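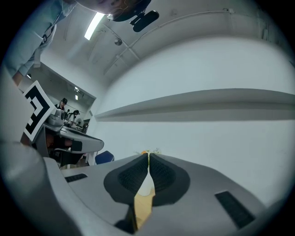

Attachment 1 – wrist camera view, soft pads closed on a small item, marker at left

Ticket 2612
Subject: Soft pads vs. stock fingers, slip on small items
Opened by: Leidy Chambi
Assigned to: Balakrishnan Lobo
Status: Open

Leidy Chambi, Thursday 9:40
We've been trying the Ellell soft pads on the hand-held gripper as a possible replacement for the stock Unitz fingers. The Ellell sheet says the pads hold small parts "without adjustment." I don't buy it. On small items I get a slow twist in the grip, and twice the part went to the floor. Stock fingers on the same parts: no twist, but they leave marks. Is there a setting I'm missing?

Balakrishnan Lobo, Thursday 10:15
Which firmware is on the controller, and did you rerun the width calibration after the swap? The pads are thicker than the stock fingers, so the old zero is wrong.

Leidy Chambi, Thursday 10:52
Firmware 13. Calibration rerun, both times with the pads fully closed. I did 17 picks after that and 9 twisted. Before calibration it was nearly the same, so I don't think the zero explains much.

Balakrishnan Lobo, Thursday 11:20
Thanks for the attachment. The item is sitting low, between and just under the pads, with the tan strip running down toward the housing. I can't judge the force from one still. Try gripping it closer to the middle of the textured area and leave the force alone for now. Change one thing at a time or we'll be arguing about this in October.

Also, the fisheye bends everything near the rim. Don't use the position of the marker in the image to measure twist unless you have corrected for the lens. Jillthorpe did that in their comparison and I have never trusted their numbers.

Leidy Chambi, Thursday 1:35
I wasn't measuring from the marker, I was going by the log angle. Moved the grip point up as you asked. Less twist on the round parts, no change on the flat ones. The vendor's answer by phone was to raise the force, which sounds like an adjustment to me.

Balakrishnan Lobo, Thursday 2:10
Agreed, that claim doesn't hold for our parts. I'd still like a fair test before we send them back. Please run the flat parts on the Huamán arm with the same pads and the same force. If the twist is still there, it's the pads. If it goes away, I'd look at how steadily we hold the tool by hand.

Leidy Chambi, Thursday 2:18
Will do once the arm is free. Leaving the ticket open and keeping the stock fingers on the order list.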